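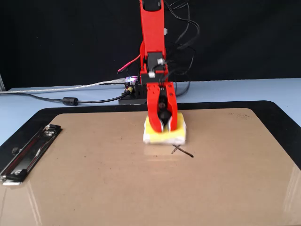
Beseck ouvrait son atelier samedi matin, et j'y suis allé surtout pour voir à quoi ressemble, de près, ce que la brochure appelle « l'apprentissage par la démonstration ». Réponse : à beaucoup de patience devant une éponge.

## Le poste de collecte

Un bras rouge à deux doigts, une éponge jaune et blanche, un porte-bloc à pince métallique, une croix noire tracée à la main. Azra Živković, qui dirige les sessions, pilote le bras à distance, enregistre, remet tout en place, recommence. Un épisode gardé, un épisode jeté. Le jeu actuel en compte 3 322, dont 2 492 validés après relecture.

J'ai demandé ce qui fait rejeter les autres. Hésitation de l'opérateur, image perdue, éponge lâchée trop tôt. Soit. Mais si l'on retire toutes les hésitations, où le modèle apprend-il à se rattraper ? Masaru Tsuchiya m'a répondu que la question « était à l'étude » -- formule que j'avais déjà entendue chez Markside.

## Ce qui me gêne

Le fond est noir, la table bleu pâle, et la surface du porte-bloc brille assez pour renvoyer un reflet de l'éponge. Je doute qu'un modèle nourri de ces images s'en sorte sur la table de ma cuisine. Il existe bien une série de 200 épisodes avec un autre éclairage, mais elle n'entre pas encore dans l'entraînement.

Quant au taux de réussite affiché à l'entrée, il repose sur 17 essais, tous faits au même poste. Je n'ai pas pu obtenir le détail des échecs. Tsuchiya promet de le publier en mai, avec les données brutes.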